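Povstead Everyday T-Shirt, Black
Item 489

A plain short-sleeved T-shirt from Povstead for daily wear and for sleeping in. The neck is round, with the label printed inside instead of sewn in, so there is no tag to scratch. Wash at 30 degrees with other dark clothes and dry it in the shade. Lettering lasts longer if the shirt is turned inside out first.

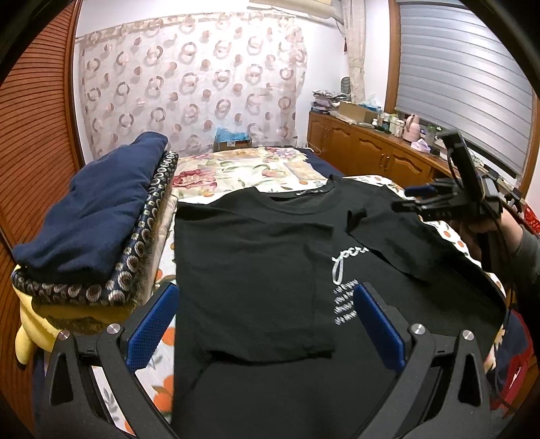 Folded in from both sides and then up from the hem, it stacks well on a shelf or in a drawer. We sell it singly or in packs for shops - packs ship from the Provum warehouse. Yufang Jiang handles pack orders.

Larger dark garments are listed on their own pages. Spread them out on a bed and smooth the creases by hand before folding, then fold along the seams.

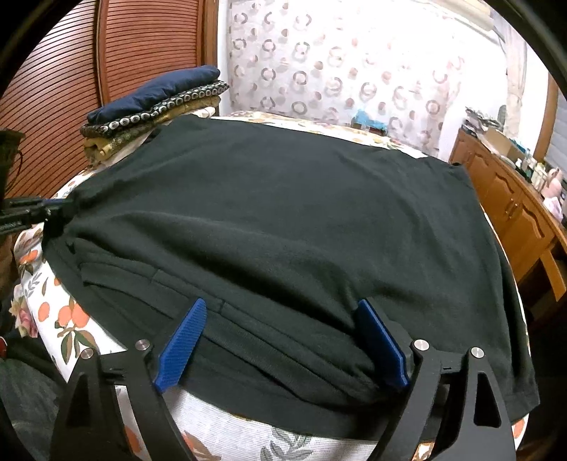 Can dark clothes be washed together the first time?
Wash each new piece alone once, in cold water. After that, similar colors can share a load.

Price: 49 per shirt. Updated Jan 7, 2022.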